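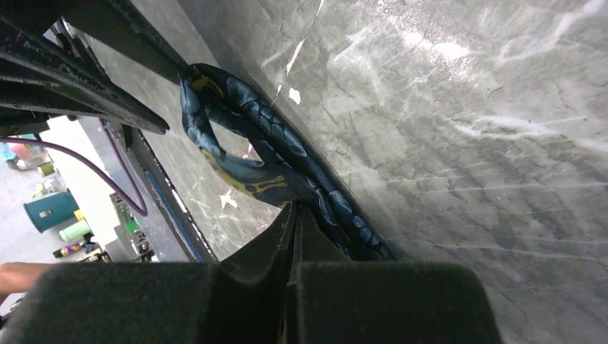

Peça estampada em azul-escuro, com manchas verde-amareladas, sobre superfície cinzenta.

Início | Artigos | Têxteis | Índice
Última atualização: setembro

Faixa estampada é uma peça comprida e estreita, usada ao pescoço, no cabelo, na cintura ou na alça da bolsa. Fica entre o lenço e a gravata — do primeiro tem a leveza, da segunda o formato. Faz-se em seda, viscose ou poliéster. A largura varia muito; nos modelos da casa Makokha é de 7 cm. 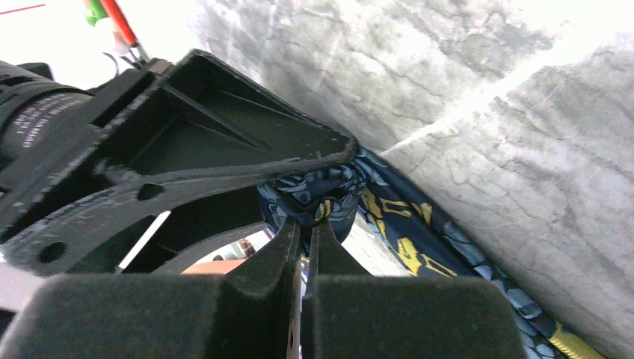 Prega franzida em tecido azul-marinho com desenhos azul-claros.

Os motivos mais comuns são o caxemira, as flores e os mosaicos de formas arredondadas. Em fundo escuro, o contorno separa as cores e disfarça pequenas falhas de impressão. O catálogo de Hilkka Kiiskinen reúne 1.158 estampas, entre elas 14 com motivo caxemira em azul.

Para guardar a faixa, estende-se a peça sobre uma superfície lisa, alisam-se as ondas com a mão
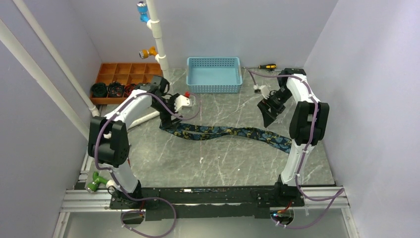 e enrola-se a partir de uma das pontas, sem apertar. Dobrada sempre no mesmo lugar, a seda acaba por marcar.
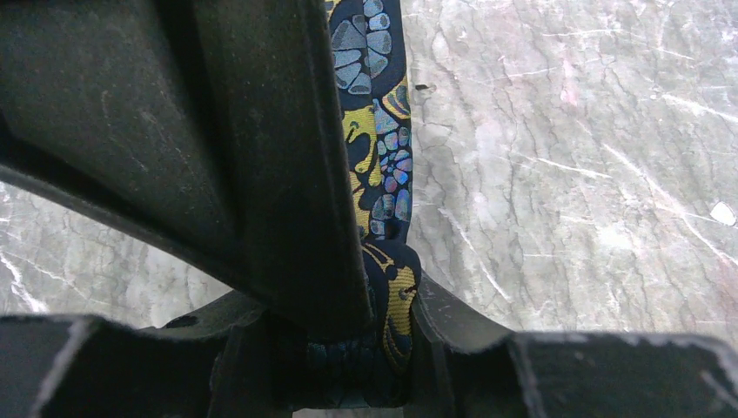

Como se passa a ferro uma faixa de seda?
Pelo avesso, com ferro morno e um pano fino por cima.

Este site usa cookies. Aceitar | Recusar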